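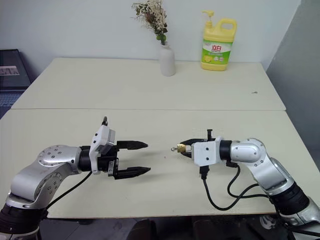
*Small brass padlock, two tables pushed together.*

## Padlocks, and what I've learned by owning too many

I've got a soft spot for a little brass padlock. I know how that sounds! But we have 96 lockers along the back corridor at Onddale, every one of them fastened with whatever its owner had in a drawer at home, and after a few years of looking after them you do start to have favourites. Brass wins for me. It goes a bit dull and brown if you leave it alone, it feels nice in the hand, and the body doesn't rust. The shackle is another matter (that's the hoop), as it's usually steel underneath whatever shiny coating it came with, and if your locker is at the damp end by the outside door you'll see orange freckles on it by the spring.

So, a few padlock things, as I've been asked the same questions over and over since the lockers were renumbered.

**Stiff locks.** Please don't squirt cooking oil in them. I say this with love, and also because I spent most of an evening with Uyên La trying to clean out a lock that had been treated with sunflower oil, which had turned into something like toffee. What you want is graphite powder, the stuff in the little puffer bottle. One puff in the keyhole, one puff down each shackle hole, then work the key in and out a few times and wipe it, as it comes out filthy. If you haven't any graphite, rub the key with a soft pencil. I thought that was an old wives' tale until Svend Stougaard did it in front of me on a lock I'd been ready to throw away. It opened on the third go and I was quite put out.

**Sizes.** The hasps on the new lockers are narrower than the old ones, so the big chunky padlocks won't go through. Several of you have found this out the annoying way. Anything with a shackle up to 6 mm thick is fine. The top row has a bit of a lip above the hasp too, so a very short shackle is fiddly up there, and you end up skinning your knuckles trying to get it to click. Medium is your friend! If you've bought the wrong one, don't bin it, bring it in and put it in the swap tin.

**The swap tin.** It used to be a biscuit tin and it is now two biscuit tins. At the last sort-out I had 14 padlocks with a key that fitted and 11 without, plus a great jangling heap of keys belonging to goodness knows what. The good ones have a paper tag on and you can have one for 50p, or just swap it for yours. I've been trying every loose key in every keyless lock while listening to the radio, and I'd recommend it as a way to spend a wet afternoon. Two matches so far. One of them was a tiny luggage padlock I'd already given up on twice.

**Spare keys.** Most padlocks come with two keys on the same ring, and most people then leave both of them on the same ring. You can see the problem. Take one off tonight. Give it to your sister, put it in the dish with the foreign coins, anything. If you'd like to leave one with me, pop it in an envelope with your locker number on the *inside* and your name on the outside. That way if the envelope goes astray nobody's any the wiser about which door it opens.

**Combination locks.** I'm neither for nor against. They're lovely until you forget the number, and they don't like grit, so if you garden or keep muddy boots in your locker I'd stick with a key. If you do go for one, change it from 000, won't you. I tried it on my walk down the corridor one evening (only to see, I didn't open anything) and I'm not going to say how many came undone, but it was more than one and one of them was mine.

**Polishing.** Entirely optional, but very satisfying. A bit of lemon juice and salt on a rag will bring brass up bright, and then you must rinse and dry it properly or it'll go blotchy. Keep the mix well away from the keyhole. Sólveig Laxdal swears by brown sauce, and I've smelled her locker key, so I believe her.

One last thing on the subject. If you come along to the sort-out in June, I'll have a couple of tables pushed together and I'd like to lay everything out by size, smallest to biggest, so we can see what we've really got. Bring any mystery keys from the kitchen drawer. Bring mystery padlocks as well, even seized ones, as Svend is keen to have a go at those with the penetrating oil. Old newspaper would be handy too, I've used all of mine. Kettle goes on at half past ten, and if you're coming by way of Arville, the side gate will be open so you needn't walk all the way round.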